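Tirna Open Day – Walk-Through Safety Checklist
Site: Curkholm hall, ground floor
Date of check: April 28, 2018
Checked by: Gemma Ackroyd
Copy to: Sylvain Leblanc
Last full check: October, same form

Mark each line OK, FIX or N/A. Anything marked FIX needs a comment and has to be closed before the doors open to the next group.

SECTION A – ENTRANCE AND VISITOR ROUTE

A1. Sign-in sheet at the door, badges handed out. OK
A2. Group size within the limit on the booking form. OK
Comment: Limit is 80 for the day. The Ostley school party came in one block and was split in two at the door.
A3. Route from entrance to demo area free of boxes. OK
A4. Fire doors unlocked and not propped. FIX
Comment: Side door was wedged open with a chair. Chair removed at first walk-through. It was back at the second. Please put a notice on the door.
A5. Extinguishers in place and in date. OK

SECTION B – GARMENT HANDLING DEMO

B1. Bed and sheet set up, garments out. OK
B2. Power cables off the floor or covered. FIX
Comment: Black cable with a plug on the end, and a yellow one next to it, both on the floor by the foot of the bed. Cover strip or tape, either will do, but visitors will stand on that side.
B3. Lighting stands stable, feet out of the walkway. OK
Comment: Stand for the round softbox is behind the headboard. Leave it there.
B4. Boxes by the shelving pushed back. FIX
Comment: Cardboard boxes on the floor on the shelving side. Move to the store room.
B5. Space between the bed and the robots kept clear. FIX
Comment: White box on the floor between them. Needs another home. 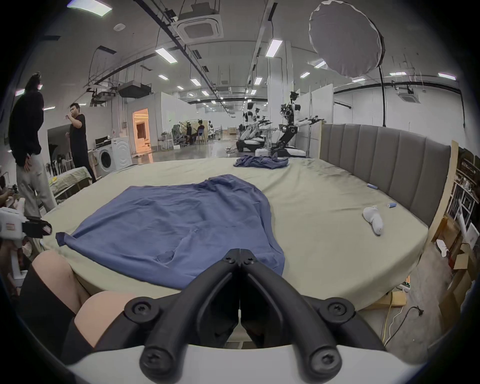

B1 to B5. Bed area with hand-held gripper in use, robots at the back.

B6. Staff in the demo area know who is in charge. OK
Comment: Asked three people separately and got the same name each time.

SECTION C – HAND-HELD GRIPPER

C1. Housing free of cracks or sharp edges. OK
C2. Finger screws checked with the driver. OK
C3. Visitors told to keep their own fingers away from the jaws before they pick it up. FIX
Comment: Said to the first group, left out for the second. Kırmızıgül has printed it on a card, which should be read aloud every time – even when the group is running late.
C4. Long hair tied back, lanyards off. OK
C5. Sheet clipped at the edge so it does not slide. OK
Comment: Light blue clips on the far edge. Check them again after lunch.
C6. Wheeled bases braked when not being driven. OK
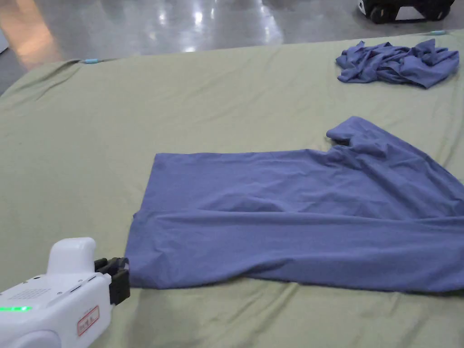 Sylvain Leblanc replied that the card for C3 should also be taped to the table where visitors sign in, and that he would rather hold a group for two minutes than have it skipped again. He asked for smaller groups at the gripper too, no more than seven at a time, with the rest waiting behind the line.

Agreed on both. Form changed to show seven at C7.

C7. No more than seven visitors at the gripper. N/A
Comment: New line, applies from the next group.

SECTION D – ROBOTS

D1. Emergency stops tested with the operator present. OK
D2. Floor line marked at full arm reach. FIX
Comment: Tape has lifted over nearly half its length. Re-lay it with the wider roll.
D3. Operator at the workstation whenever power is on. OK

Recheck of all FIX lines at the lunch break. Sheet to be left at the sign-in table.

Signed: G. Ackroyd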